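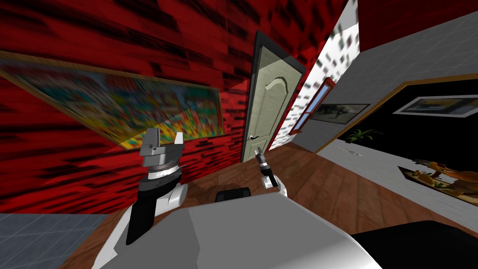
Cream door, red wall, painting in a thin gold-brown border.

Plodum 2923 wallpaper steamer: a long wet look

Last updated: 1st January

There are two kinds of people who buy a wallpaper steamer. The first have a whole house to strip and a deadline. The second have one bedroom and a belief that the paper will come off in sheets, as it did for the man on the box. I am in the second group and the man on the box has a lot to answer for.

The Plodum 2923 is a plain thing. You get a squat tank, a hose that is a bit too short, a flat steam plate the size of a tea tray, a smaller plate for awkward spots, and a scraper so bendy I used it to butter toast (washed first, since you ask). There's a leaflet in nine languages, in which the English has been put together by someone who was plainly better at one of the other eight. "Do not aim the steam to the family" is sound advice however it's phrased.

I bought mine from the hardware shop in Skirnthorpe, where they had one left on a high shelf and were visibly pleased to see it go. The room was our back bedroom, last papered by people who must have been expecting a siege. Woodchip, then a stripe, then something with ferns, then a thin brown layer I'd call original if I were selling the place.

Filling it is easy. You unscrew the cap, pour in water up to the line, and put the cap back on with more care than you think it needs. It then sits and mutters. The leaflet says it's ready when steam comes out of the plate, a test I found I could manage. What it doesn't mention is the spitting. For the first minute or so the plate dribbles hot water down whichever sleeve is nearest, so start with it over a bucket and your arm out straight, like someone carrying a nappy.

Once it settles down, it's good. I was a bit annoyed by how good. The ferns let go after a slow count of fifteen and the stripe gave up without a fight. Woodchip was another matter, as it always is, and I had to score it all over first with a spiked roller that isn't in the box. Put that on your list before you start, unless you like going back to Skirnthorpe with paste in your hair.
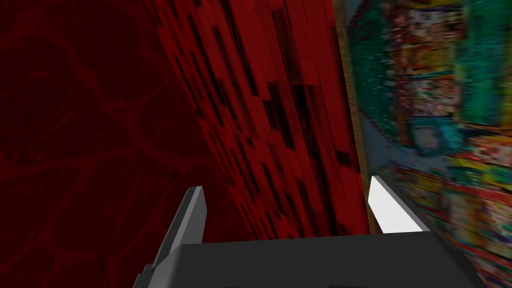

You'd get the same result with a garden sprayer, warm water and a slug of washing-up liquid, according to a reader who wrote in after my first few lines on this went up, and you wouldn't have a kettle on a string following you about the room. I tried it on the chimney breast. It does work on the top layers, costs next to nothing, and is a good deal quieter. On the woodchip it did very little except make the woodchip smell of lemons. So the reader is half right, and has since written again to say so.

Back to the machine. A full tank gave me some 22 minutes of steam before it ran dry, and there's no light or beep to warn you. The steam gets thin, you press harder, you blame the wall, and eventually you look at the tank. Then you have to switch off and let it cool before opening the cap. It's a built-in tea break, and by the third one I'd stopped minding.
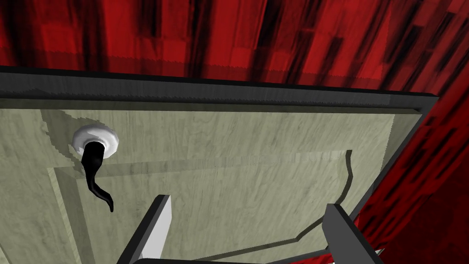
Grey-green panel, red on two sides.

I borrowed a Tevier to compare. It's the one the hire places tend to have, nearly twice the weight, with a hose you could tow a caravan with. It heats faster and holds a good deal more water. It also leaked from the joint at the handle, and the plate is so heavy that doing above the picture rail felt like holding a paving slab over my head as a forfeit. For a whole house in August with the windows open, I'd hire the Tevier. For one room and a bad shoulder, the Plodum.

Things I'd change: the hose, obviously. The small plate, which drops off if you look at it. The cable, which comes out of the same side as the hose so that the two of them plait themselves behind your back. I'd also throw out the scraper and put the money towards a decent one. I used an old Rutherford with a wooden handle that has outlived two sheds, and it did more of the work than the steamer would like to admit.

A word on plaster. Hold the plate in one place too long and it will lift the skim along with the paper. I have a patch by the window shaped rather like Wales, and I'm told it will fill.
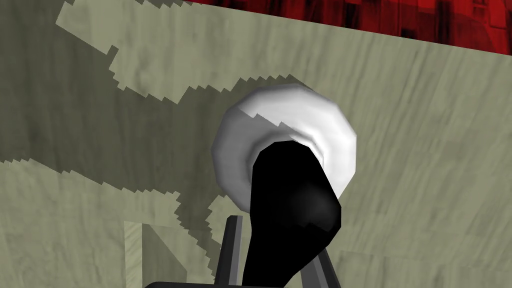

Pale wood grain and a bit of white, with red in the corner.

Good points: cheap, light, simple, does the job. Bad points: the spitting, the hose, the silence when it's empty. It stores in its own box if you're the sort who keeps the box flat and dry. Mine got knelt on.

Would I buy it again? Yes, for the same room. The landing has woodchip too, but I've decided that I like it.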